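Ticket 241 — Pliage de vêtements : épisodes rejetés à l'import
Projet : Lostine
Site : Nurndale
Ouvert par : Lambros Stefanou
Assigné à : Thanasis Moschos
Priorité : moyenne
Statut : en attente de vérification

Description
Depuis la mise à jour de Tilada en janvier, une partie des épisodes « jean, table ronde » est rejetée à l'import. Message : « trajectoire incomplète, perte de pose ». Les épisodes de t-shirts enregistrés au même poste passent sans erreur. L'objectif pour cette tâche est de 1000 épisodes valides, on ne peut pas se permettre de jeter des séances entières.

9 h 40 — L. Stefanou
Relancé l'import sur un lot déjà refusé. Même résultat, mêmes épisodes. Ce n'est donc pas un problème de réseau.

10 h 15 — T. Moschos
Vérifié la calibration de la caméra, rien à signaler. Les marqueurs des doigts sont détectés du début à la fin, l'ouverture de la pince est bonne. La perte de pose arrive quand l'opérateur descend vers l'ourlet : la vue se remplit de tissu et de plateau, il reste peu de points à suivre. Jusqu'à 4 secondes sans pose sur les pires épisodes.

11 h 05 — L. Stefanou
Le plateau brille. Est-ce que ça peut jouer ?

11 h 20 — T. Moschos
Oui, les reflets bougent avec la caméra et le suivi s'y accroche. L'ancienne version tolérait des coupures plus longues, la nouvelle refuse l'épisode. Je préfère corriger la prise que remonter le seuil.

Vue de la pince à l'approche du jean, pour référence :

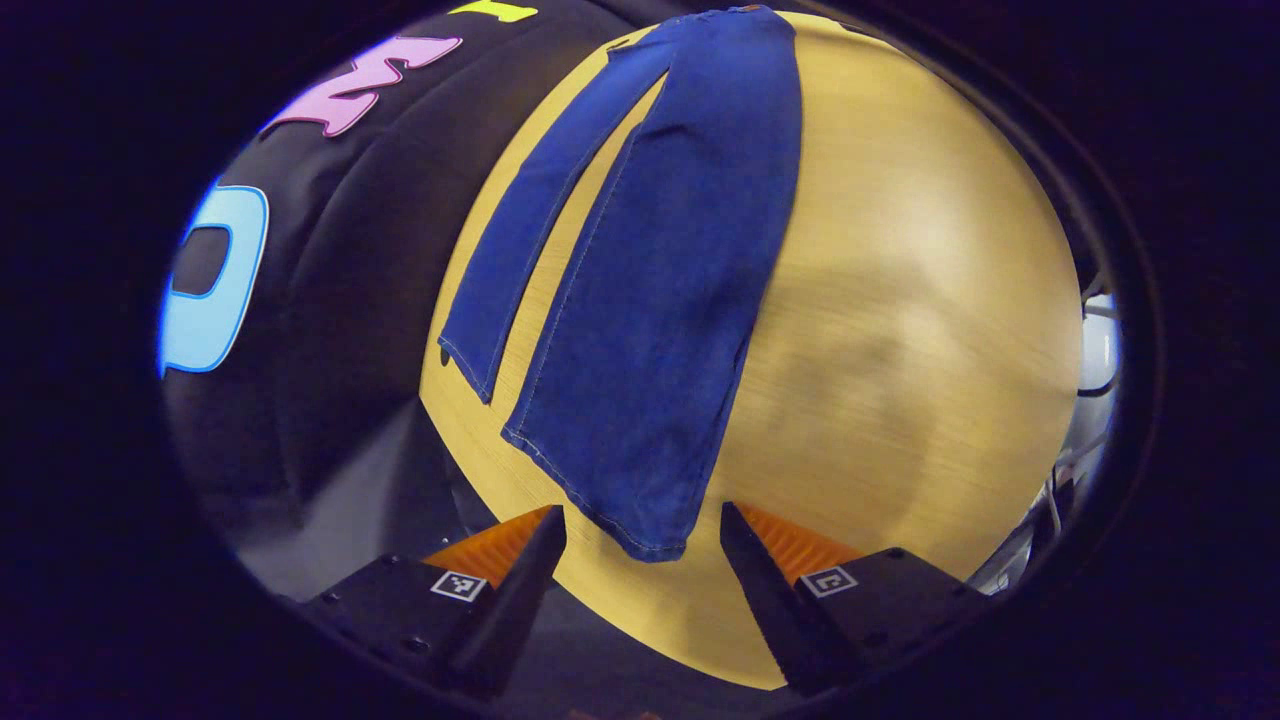 Jean à plat sur la table ronde, ourlet face à l'écart entre les doigts. Zone sombre sur la moitié droite du plateau.

14 h 30 — T. Moschos
Consignes pour les prochaines prises :
- démarrer plus haut et balayer lentement le poste avant de descendre ;
- marquer un arrêt avant de fermer les doigts ;
- refaire la carte du poste dès que la table est déplacée.
Trois épisodes de test envoyés à Makris avec ces réglages, import en cours.

16 h 10 — L. Stefanou
Consignes transmises à l'équipe du soir. Les épisodes refusés restent dans le dossier de quarantaine — ne pas les supprimer avant le retour de Makris.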